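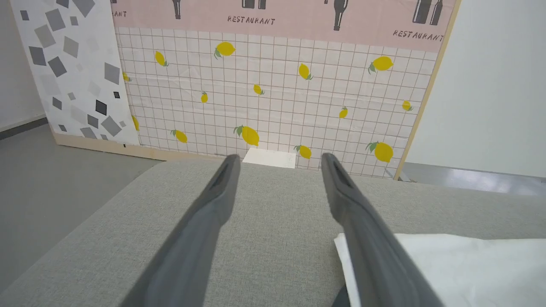

Search the archive Go

Re: teaching the cloth task by hand

Lizelle Botha wrote:
> After 81 demos by remote control Niven folds the cloth well.
> Lemon backdrop stayed up throughout. I'd call it learned.

Learned what, though? Has anyone taken the lemons away, or moved the cloth? At Flendholm we had 141 demos and a lovely score until we changed the backdrop, then 8 good folds out of 70. I'd want to see your failures before I believe it.

Wian Moodley

Contact the list owner | Copyright Stastia lists | Back to top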